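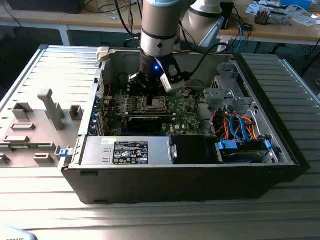
Tower on its side, panel off, PSU bottom left.

January 16, 2025. Bench notes, the Ekcombe tower.

Side panel came away without a fight, so I have used up the month's luck already. The blue latches on this chassis are the best thing about it. Everything else was designed by someone who expected never to meet the person with the screwdriver.

Ticket 244 says "slow, sometimes stops". So do I. Plan is to strip the board, reseat what can be reseated and send it back to Ekcombe with a stern note. Graphics card stays in for now. It sits right below the socket and will be in my way all afternoon, but the last one I pulled in a hurry cost us a slot clip and a long email from Storkance.
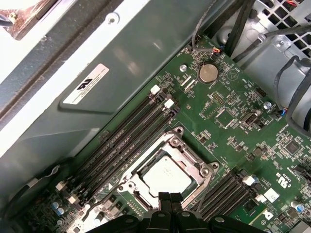 CPU in its bracket, upper-left memory bank empty, coin cell at the top.

Eight slots, two banks of four, nothing in the upper-left four. Clips are white on black, for once a colour choice I can support. Coin cell to be swapped while we are in here -- the spare is in the Peltonen drawer, under 11 dead ones that somebody is keeping for sentimental reasons. Paste: clean off the old, whatever the old turns out to be.

Memory goes back in pairs, far bank first. Write the slot order on the lid this time. In July we relied on memory for the memory.

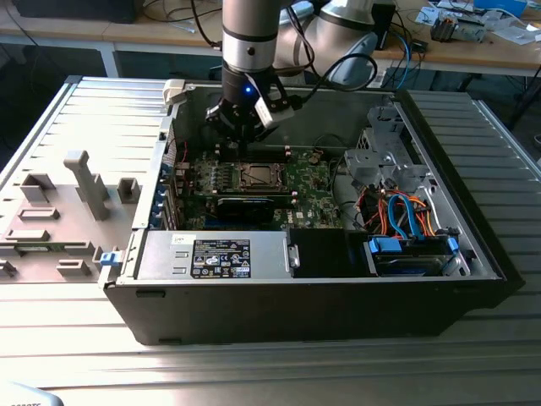 Svenja Fuchs would do the near bank first, as the far clips are easier to reach once you've got your eye in, and she wants it noted that the 11 cells are hers and are going to recycling. Fine. Near bank first.

Still to do: drive carrier out, cables tied back, fresh label for the lid.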